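Finura fuse kit

Practice material for two-arm robots with wrist cameras. The job is small and surprisingly hard: put blade fuses into a black fuse box. We love it!

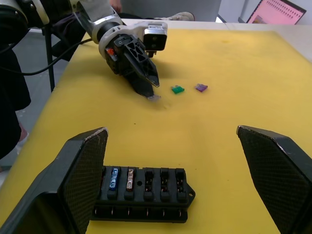 Version 2 adds a clear container to grip. Cirnham sells spare fuses in bags of 500.

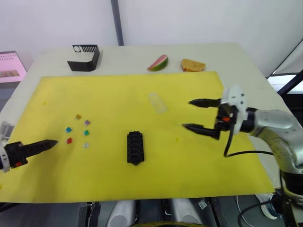 Esperanza Boateng wrote back that purple was her favorite test piece and asked for more of them.

Recordings: 3,165
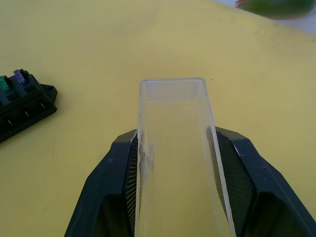

Clear plastic is great practice for depth code.

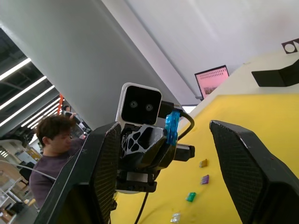 Send bug reports to Mundance by Saturday.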